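Lettering by Hand at Home: Workshop Tips

By Gerrit Van Dijk

These notes come from the lettering evenings at Fistmont, where we draw type with pen and brush before anyone opens a font editor.

Paper and guidelines

Use smooth layout paper for drafts. Rule the baseline and x-height first, then the cap height. For a broad nib, set the x-height at 3 to 7 nib widths, depending on how dark you want the text to look. Write the nib width in the corner of the sheet – you will want it again in June.

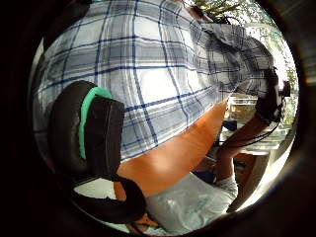
Ink

Shake pigment inks well and let the bubbles settle. Decant a small amount into a low jar and close the bottle. If the ink feathers, try another paper before thinning it. Wipe the nib every few lines with a lint-free rag.

Dried ink on a steel nib comes off with warm water and an old toothbrush. Dry the nib right away or it will rust.

Spacing

Draw the word "Adulia" nine times with different spacing and pin the sheets up. Step back across the room and pick the most even one. The d and u need more air than beginners give them, and the A needs less. Turning the sheet upside down also helps – you stop reading and start seeing gaps.

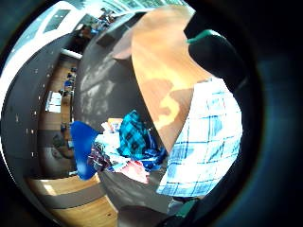 Once the word holds together, try "Tava" in capitals. The slanted sides leave large holes, so tuck the letters closer than feels right.

Scanning

Scan pencil drawings in grayscale at 600 dpi. Clean up dust before tracing, and place curve points at the extremes. Keep the original drawings flat in a folder, with a sheet of tissue over anything done in soft pencil.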